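Tistari publishes first results on robots and simple workshop chores

Prestport, 31/07/2024 - The automation company Tistari has today made public the first part of its Tratum study, which asks a plain question: can a robot arm already take over the small daily chores of a workshop or a home? The short answer of the authors is that some chores are close, and many are still far.

The study was started last December together with the tool maker Charvát. The two partners chose chores which people do without thinking. A tool is put back in its holder. A drawer is closed. A cloth is folded and laid on a shelf. A cable is moved out of the way before somebody trips over it. Such work is seldom included in the price of an automation project, but it takes time from every shift and every evening at home.

In the first part the team worked with 2000 simulated attempts at tidying tools. Simulation was selected for reasons of cost and safety, and the company wishes to underline that a good result on the computer is not yet a good result on the shop floor. A second part, with real equipment in the Charvát workshop in Prestport, is in preparation.

"We are often asked when the robot will clean up after us," said Juraj Sýkora, head of the study at Tistari. "I must answer with care. When the tool stands where it is expected, the arm does well. When something soft or loose comes between, for example a cable, we see very different results from one attempt to the next."

According to the report, stiff objects in known positions are the easiest group. Soft objects remain the hardest, and the authors do not expect that this will change quickly. Household chores were judged more difficult than workshop chores, as a home is arranged differently every day and nobody wants to rearrange it for a machine.

Tool tidying was practised in a simulated room with a tiled floor. A white arm works over a metal rack in which four tools stand upright, and a thin blue cable makes a wide loop above them.
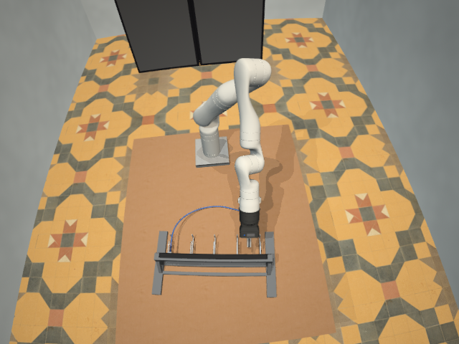

Flor Betancur finds the choice of chore sensible but would like to see the comparison with a person made more clearly. In a small workshop, she remarked, the question is seldom if the arm can hang up a tool - it is if somebody must stand beside it while it does so. As long as the answer is yes, she would keep the money for a better bench.

Tistari accepts this point. In the second part, the time which a person spends on watching and helping the arm will be recorded for each attempt, and it will be published also where it speaks against the machine.

The report on the first part can be requested free of charge from the Tistari office in Prestport. Workshops which would like to propose a chore for the second part are welcome to write to Kvido Rusnák at the same address.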